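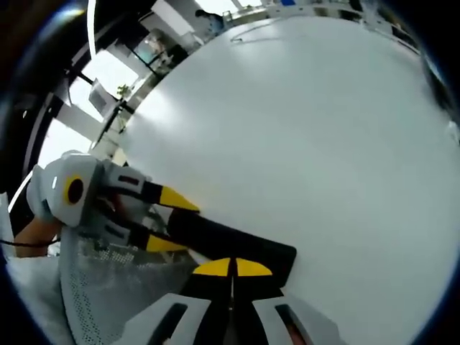
White table, gray mesh at the Kvam workroom.

Kvam is swapping out the furniture in its second-floor workroom, office manager Celeste Leiva said Tuesday. White tables in, old desks out — the desks had been there since before the firm moved its sample shelves upstairs. Order went to Bretik in July, delivery slipped twice.

We use cookies to improve your visit. By continuing you accept our cookie policy. OK

Mesh-back office chairs are part of the same change.

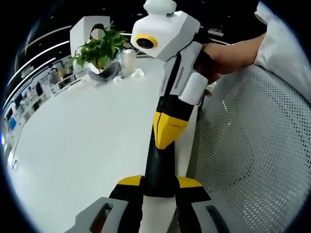

Old padded ones go to Tostine, the resale shop on the ground floor, wich will take up to 100 pieces from the building before the end of October 2021. Pickup is at the side door, 2 to 4 p.m. Staff were asked to empty there drawers first.

Leiva said the tables mark easily and wants mats on order. Blinds next — no date yet. Brarnov, the other tenant on the floor, is keeping its own desks.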